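Hand-Held Gripper Demonstration, Home Sites
Pre-Session and In-Session Inspection Checklist, with Comments
Site: Clondwood, bedroom station
Session: Saturday, morning block
Tool: Riler two-finger hand-held gripper, wrist camera fitted
Task set: Hulton tabletop-and-bedding objects, pick and place

Mark each line OK, FIX or N/A. Comments go under the line they belong to. A line marked FIX stops the session until somebody has fixed it, and writing FIX in smaller letters does not change this.

SECTION A. BEFORE THE TOOL COMES OUT OF THE BAG

A1. Householder has signed the recording sheet and knows which rooms are in use.
OK. Bedroom only. The kitchen was offered twice and declined twice, as the kitchen is a different form.

A2. Family photos, letters, screens and anything with a name on it turned away or removed.
OK. Television switched off at the wall.

A3. Floor clear for one full step in every direction from the working position.
FIX, then OK. One slipper. The demonstrator found it in the traditional manner.

A4. Pets out of the room, door closed.
N/A. A neighbor's cat watched from the windowsill for part of A3. It was outside the glass and so outside the scope of this checklist.

A5. Drinks out of the room.
OK. Coffee moved to the hall, where it was later forgotten. See F4.

SECTION B. THE TOOL

B1. Finger plates straight, no cracks around the slots.
OK. Checked by eye and with the edge of a ruler.

B2. All finger bolts tight. Use the driver in the kit, not the one in your pocket.
OK. Last month's sheet has "tight enough" on this line. That is not one of the three permitted answers.

B3. Grip pads seated, no lifting at the corners, no grit.
FIX, then OK. Lint on the left pad. Wiped down and left five minutes. Please stop blowing on them.

B4. Fingers open and close through full travel without sticking. Squeeze ten times.
OK.

B5. Pads meet evenly when closed on the test card.
OK. The test card is getting soft and should be replaced before it starts passing everything.

B6. Camera lens clean, mount does not rock.
OK. One thumbprint, cleaned. If you pick the tool up by the camera we will be able to tell, and from the print we could probably tell who.

B7. Free storage for at least 600 clips.
OK. 749 free at start.

SECTION C. THE DEMONSTRATOR

C1. Gloves on, clean, correct size, cuffs over sleeves.
OK. White cotton. The medium pairs are nearly gone and there is a great wealth of extra large.

C2. Rings, bracelets and watches off.
OK.

C3. Demonstrator has read the task card aloud.
OK. Read aloud with feeling.

C4. Demonstrator can reach the far side of the work area without kneeling on it.
OK, just. The bed is wider than the one on the site plan. Anything beyond comfortable reach goes on the list for the second position. Do not lunge. Lunges come out in the data as a thing robots should do.

SECTION D. WORK AREA AND OBJECTS

D1. Surface noted on the sheet.
OK. Bed with checked sheet. Soft surface, so the slow-approach rule applies.

D2. Soft surface left as found. No smoothing between clips.
FIX, then OK. The demonstrator was seen straightening the sheet. This is a kind instinct and it ruins the set. Wrinkles are wanted. A policy trained only on ironed bedding will do very well in hotels.

D3. Objects checked for sharp edges, loose parts and pinch points.
OK with comment. The metal clamp hardware has a jaw and it is to be treated as something with a jaw. Handle it by the flat part, and keep fingers out when setting it down.

D4. Medicines.
OK with comment. Medicine cartons may be used as scene objects if the householder agrees. They are not opened, and they go back to the householder at the end, counted in and counted out.

D5. Spare objects available for anything likely to crush.
OK. Cardboard rings are cheap and the house had plenty of tape.

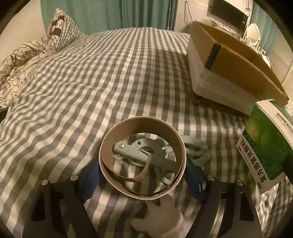 D6, grip check: cardboard ring held between both pads, clamp hardware on the sheet underneath.

D6. Grip on thin-walled objects. Both pads in contact, wall of the object not folding in, release on command.
OK. The curled strip inside the ring is to stay where it is. It has been suggested that we trim it. The object list says "cardboard ring, as supplied," and this one was supplied with opinions.

D7. Clearance under the held object before any sideways move.
FIX, then OK. The lift on the practice clips was too mean. With metal parts under the ring, go straight up first, then across. Dragging a ring over a clamp teaches the robot to drag a ring over a clamp, and it will be very loyal about it.

D8. Open boxes and cartons not in the path of the tool.
OK. The approach comes in from the near side. Anyone changing the approach marks this line again.

SECTION E. DURING THE SESSION

E1. One task per clip. Start with the fingers open, finish with the fingers open and the object at rest.
OK after a reminder. Two early clips ended with the demonstrator still holding the object and thinking about it.

E2. Speed. The Hulton card asks for "natural but unhurried."
OK. Nobody on the crew agrees on what this means. Use the pace at which you would pass somebody a full bowl of soup.

E3. Failed grasps kept and tagged, not deleted.
FIX. The tag menu was set to the Kocabaş warehouse list, so a dropped ring could only be entered as "pallet event." Menu changed. The three pallet events in this bedroom have been corrected.

E4. Free hand out of view unless the card calls for it.
OK. It wants to help. Put it in a pocket.

E5. Rest break at the time on the card. Put the tool down, open and close the gripping hand, look at something far away.
OK. Break taken. The squeeze handle is light for the first hundred clips and develops character after that. If the thumb aches, stop and write it here. Nobody gets a medal for the thumb.

E6. Running total checked against target.
OK. The target for the whole house is 2,000 clips, of which 1,000 are on soft surfaces. We are behind on soft surfaces, having spent November mostly on desks.

E7. Remote arm. If the same task is to be repeated over the remote-control link, hold-to-run switch tested first, and tested again after any dropout.
N/A at this site. Hand-held only. The line stays on the form so that we do not forget it at the sites where it matters.

SECTION F. CLOSING UP

F1. Clips copied and checked on the second drive before the first is touched.
OK.

F2. Tool wiped, pads inspected again, tool back in the bag with the fingers closed on foam.
OK. Slight shine on the right pad. Watch it at the next session and swap both pads together if it gets worse. One new and one old gives a grip that leans.

F3. Household objects returned to where they were found.
OK, apart from the slipper, whose proper place was disputed.

F4. Room and hall checked for our belongings.
FIX, then OK. One cold coffee.

F5. Outstanding items for the next visit.
New test card for B5.
Medium gloves.
Second working position for the far side of the bed.
Ask Riler whether the driver in the kit can be supplied with a cord, so that it remains the driver in the kit.

Session released: yes, with comments D3, D7 and F2 carried forward.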